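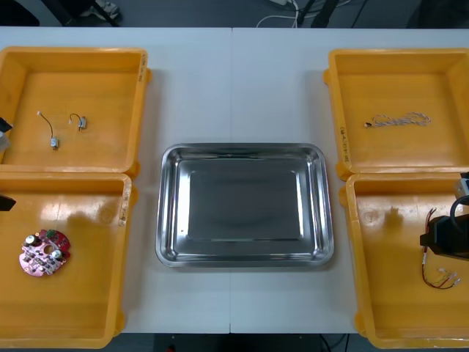
bin-sorting-cell: what to buy, and what we'd skip

Last updated 26 July 2023

Hi, and thanks for stopping by! The code in this repo gets plenty of questions, but the question I get most is what the cell cost and what to put on the order form. So I finally typed up my notes. The recordings live in the data folder, and this file is mostly about money.

What the cell does

Two arms, one table, four yellow bins and a steel tray in the middle. The bins hold small electronic parts (boards, wire bundles, bits with short leads) and the job is to move them to the tray. We have 779 recordings in the release so far.

Arms and grippers

Get the quotes for these first. We asked Kleinschmidt and Benodier, and went with Benodier mainly for the delivery date – the other quote was fine, but it meant waiting until March. Ask whether the gripper cables and mounting plates are included. Ours weren't, and I had to go back for a second purchase order, which was no fun at all.

Grippers wear faster than arms. I'd budget for one spare set of fingertips per arm in the first year and order them with everything else so you only pay shipping once.

Table, bins, tray

The table is two white panels from Folteck. If I did it over I'd pay extra for a single top, just to keep the seam out of the work area. The bins are cheap, so buy more than you need and write on the rims with a marker. A plain steel tray is fine, but shiny metal gives you reflections, so try a matte one if your budget allows (the glossy bins do it too!).

The stuff I forgot

Cable covers, power strips, a second e-stop, spare parts to pick up. I put $50 down for all of it and spent nearly $2,000. Please learn from me – give this its own line in the plan.

Allow 20 percent on top for things that change after the first month.

Files

budget.csv – our line items, with quotes and what we paid
data/ – recordings by session
parts.txt – what goes in each bin

Maintained by the Ernlow cell team. If your prices look very different, open an issue and tell me, and I'll add a column for them.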